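Werkora Adjustable Work Stool: seven months in
Posted 2/20/22

I have a bad habit of buying chairs. My husband will tell you there are more places to sit in our house than there are people we know, and he's not all that wrong. So when I said in July that I was done with my old stool and was going to get a proper one, he just sort of nodded and went back to his sandwich.

The old one was a bar stool from my sister's first apartment. Backless, too tall, and one leg had been shimmed with a folded matchbook since before my kids were born. I sat on that thing for hours at a time doing upholstery repair (mostly dining chairs, the odd ottoman) and by supper I'd be walking like my grandmother.

I looked at three. The first was at the big furniture place in Undville and it was gorgeous, all leather, and I sank into it like a bathtub. Lovely for reading. Terrible for anything where you need to lean in and pull a staple. The second was a saddle seat, which a lot of people swear by, and good for them! I lasted ten minutes in the store and felt like I'd ridden in from Hamel on a mule. The third was the Werkora, which I'd never heard of, and it was sitting in the back corner at Adside Supply with a price tag on it that had been marked down twice.

I paid $75 for it. I think the regular price was a good bit more but I didn't write it down, so don't hold me to that.

Putting it together

Quick. The box was heavier than I expected and I had to walk it in from the car end over end. You get the five-legged base, the casters, the gas lift, the seat, the little backrest and a bag of bolts. The directions are all drawings, no words, and step four is drawn from underneath so I put the backrest bracket on the wrong way around and had to take it off again. Look at which way the slot faces before you tighten anything down. It took me 19 minutes including the mistake. The wrench that comes with it is that soft gray kind that rounds off if you look at it funny, so use your own if you've got one.

It did smell. Not awful, just that new-vinyl-shower-curtain smell, and I left it out on the porch for two nights and that took care of most of it.

Sitting on it

Okay, so this is the part I care about. The seat is round and firm, and I mean firm. My first day on it I thought I'd made a mistake. By the end of the first week I had quit noticing, and by the end of the second I sat down on the old bar stool to change a light bulb battery thing in the hallway and could not believe I'd put up with it all those years.

The lift goes low enough that my feet sit flat (I'm five foot three) and high enough that my son, who is well over six feet, can use it at the counter without folding up. It moves smoothly, and it doesn't sink. My last office chair sank all day long like a slow elevator, so I was watching for that, and so far, nothing.

The backrest is small and it only hits you in the low back. You wouldn't want to lounge against it. But I lean forward when I work and then sit back to look at what I've done, and it catches me right where I want it. There's a knob to slide it in and out. The knob loosens on its own every couple of weeks, which is annoying, and I've put a rubber washer behind it and now it's more like once a month.

The casters

My biggest complaint! They're hard plastic and they're made for carpet. On my painted concrete they sound like a shopping cart in a parking lot, and they take off on you. I went to press down on a pry bar in August and rolled clean backward into the shelving. No harm done, except to my dignity and a coffee can of tacks.

I swapped them for the soft rubber kind with the locks. Any standard stem will fit, you just yank the old ones straight out, and I do mean yank. Brace the base between your feet. It's a completely different stool now and I would tell anybody with a hard floor to budget for new wheels from the start. 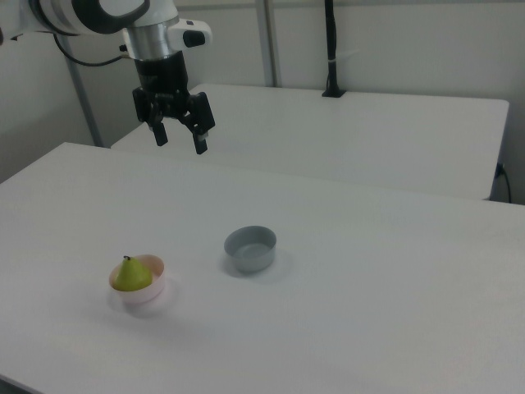 The other thing is the vinyl. It wipes clean, and glue peels right off once it's dry, but it's thin, and I've got a nick in the front edge from a stray staple that I know is going to run on me someday. I'll recover it when it does. I've got half a yard of navy canvas put by already. If you aren't somebody who re-covers things for fun, then maybe keep an old towel over it.

I asked Jacinto Espinoza what he thought, since he runs the frame shop two doors down and has been on his feet or on a stool for most of his life. He sat on it, spun around once, and said it was a good stool with bad shoes. He's since bought the same one. He likes his higher than I do and says the foot ring ought to come with it (it's sold separately, and I haven't tried it, so I can't tell you if it's any good).

The tag under the seat says it's rated to 500 pounds, which I can't test and don't plan to. It does feel solid. No creaking, no wobble, and the base hasn't loosened up at all. I check the bolts when I think of it, which is to say I've checked them once.

Would I buy it again? Yes, at what I paid. At full price I'd want better wheels in the box and a knob that stays put. My back is a lot happier than it was last summer and I've been able to take on bigger jobs, including a set of eight dining chairs with horsehair seats that I'm about halfway through and already sick of.

The old bar stool is out in the garage holding up a fern.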